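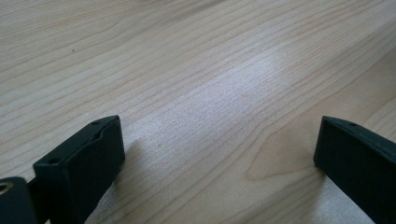 Cundwood Harrow desk: a long review of a short list of promises

I have assembled enough flat-pack furniture to be wary of any box that says "no tools needed". The Cundwood Harrow says it twice, once on the lid and once on the side, and inside there is an Allen key. So we started off on the wrong foot.

The Harrow is a sit-only home office desk with two shallow drawers, a cable tray and a light woodgrain top. Cundwood sells it mostly online and through a handful of homewares shops, and for the past year it has been turning up in every list of "best desks for small spaces" I've come across. Most of those lists read as though the writer had the same press release open in another tab. I bought mine with my own money, paid for delivery, and have worked at it five days a week since March, long enough to get past being pleased with it for being new.

Delivery and assembly

It came in one carton, and it was heavy. The courier left it at the bottom of the stairs and was back in the van before I had my shoes on. If you live alone and above ground level, organise a second pair of arms or be prepared to unpack in the hallway and carry the pieces up one at a time. I did the latter.

Packing was decent. Cardboard corners, a sheet of foam over the top panel, screws in labelled bags. One bag was labelled D and held what the instructions called C, and the other way around. I worked that out after driving two long screws most of the way into holes meant for short ones. Nothing split, though I did say a few things to the left leg.

Cundwood claims you can put the desk together in 60 minutes. It took me closer to two and a half hours, with one cup of tea and one visit from the dog. The drawers are what slow you down. The runners are handed, left and right, and the diagrams show them from an angle that makes them look the same. If you buy one of these, lay all the runners out on the floor first and find the tiny L and R stamped near the back end. They are there. You need a torch.

The frame, by contrast, goes together well. The legs bolt to a crossbar at the back and the holes lined up first go on mine, which I can't say for the Adwood desk I had before it. I'll come back to the Adwood.

The top

Furniture sellers have a whole vocabulary for avoiding a plain statement of what you're buying. "Oak-look", "oak-inspired", "natural oak tones". The Harrow is listed as "Scandi oak finish", and you have to go a long way down the page, past the lifestyle shots and the paragraph about mindful working, before you find out that it's a printed surface over particleboard. I have no quarrel with particleboard at this end of the market. I have a quarrel with scrolling for it.

As a working surface it has been fine. A mug of coffee left a ring one morning and it wiped off at lunch. Ballpoint came off with a damp cloth and a bit of elbow. A hot soup bowl I wouldn't risk, and the care leaflet says the same. My mouse works on it without a pad, although I've gone back to a pad for the noise.

The edges are a different story. The banding along the front is thin and has a sharp lip where it meets the top, right where your wrists rest. After the first week I had a pink line across both forearms. I took the lip down with very fine sandpaper, lightly, and that fixed it, but I shouldn't be finishing the manufacturer's edges on a new desk. Near the back left corner the banding had already started to lift by June. A dab of glue and a clamp overnight sorted it. We'll see if it holds through a summer, because that corner gets the afternoon sun.

Wobble

This is what most people write in to ask, so I'll be blunt: it wobbles a little side to side, and barely at all front to back. If you type hard, a monitor on a tall stand will tremble. Mine sits on a low stand and I've stopped noticing. Pushing the desk hard against a wall helps. So does going over every bolt again after a fortnight, when the joints have settled. The instructions don't mention doing this. They should, and in large print.

The stated load limit is 80 kg, spread evenly. I have no way of testing that without doing something foolish, and I'm suspicious of the "spread evenly" part, seeing as no one's desk is loaded evenly. A monitor arm clamps all its weight on one spot. I tried one and could see the back edge dip slightly when I pulled the screen forward, so off it came. If you use a monitor arm, buy a different desk or put a steel plate under the clamp.

Drawers and cable tray

There are 2 drawers, both shallow. A notebook fits. A notebook with a stapler on top of it does not. The runners are plain metal, no soft close, and the right-hand drawer has never shut fully flush no matter how I adjust it. I've decided to live with it, though it's the first thing visitors touch.

The cable tray I had written off before I opened the box, as most of them are a strip of bent wire that holds one plug. I was wrong about this one. It takes a six-way power board and two fat laptop bricks, it drops down on a hinge so you can get at things, and it hasn't sagged. It's the best-designed part of the desk by a fair distance. I'd happily buy the tray alone and screw it under something better.

Against the others

My old desk was an Adwood, the plain one with the splayed legs. It cost less than the Harrow, wobbled more and had no storage. But the top was thicker, the front edge was properly rounded and it survived two house moves. If you don't need drawers, I'd still point you there first, provided you're patient with badly drilled holes.

I also spent an afternoon working at a friend's Arellano, which is the upmarket option people always bring up in the comments. It's real timber veneer, it's solid as a bench, and you could get two Harrows and a decent chair for the price. I liked it very much. I didn't like it that much. The drawers on it are also too shallow, so it may simply be that desk designers don't own staplers.

Warranty and customer service

I contacted Cundwood about the swapped screw bags and the lifting edge. The first reply was automatic and came in seconds. The second came nine days later, asked for photos I'd already attached, and offered me a discount on a lamp. I wrote back to say I had a lamp. A third person then sent a strip of replacement edging, in the wrong colour. It's in the shallow drawer, where it fits nicely.

The warranty is five years on the frame and one on "surfaces and moving parts". Read that again slowly. The surfaces and moving parts are the bits that go wrong.

A word on the eco claims

The carton carries a green leaf logo and the phrase "responsibly minded". I went looking for what that means and couldn't find any certification behind it on the website or in the paperwork. I asked in my second email and the question was skipped. Maybe there's a good answer. Until somebody gives it, I'm treating the leaf as a drawing of a leaf.

Who should buy it

If you work on a laptop in a spare corner, want somewhere to hide your cables and are handy enough to glue an edge and re-tighten a bolt, the Harrow is okay at its sale price. It seems to be on sale every second Monday, so never pay full whack. For a big monitor setup, or for a kid who will lean on it and swing, I'd look elsewhere.

The shop in Drinddale has one set up on the floor, or did when I last went past. Lean on it from the side. Run your wrists along the front edge. Open the right-hand drawer and see if theirs shuts.

Good: cable tray, easy-clean top, frame lines up properly
Not so good: sharp front edge, thin banding, drawer runners, mislabelled bags, slow customer service
Score: 6 out of 10, with the tray doing a lot of the lifting

Update, October: the glued corner is still down. The right-hand drawer is still out. I tightened all the bolts again last week and two of the back ones took nearly a full turn, so put it in your calendar.

60 comments
3524 shares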